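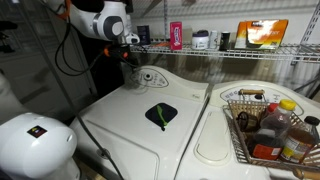
Is it OK to keep stuff on top of a top loader?
Our laundry room doubles as pantry overflow, so I've got a wire basket with syrup and a strainer on the dryer, and a black pad with a green utensil on the washer lid. Will spin shake it all off?

Ukent
Love a hardworking laundry room! The dryer is a great spot for that basket - just move the glass bottle up to the wire shelf. I clear my washer lid before every load, takes 2 seconds.

McKinnon71
dont put syrup near heat

Praria
Try a grippy shelf liner under the basket! Mine's been down since June and it's fantastic.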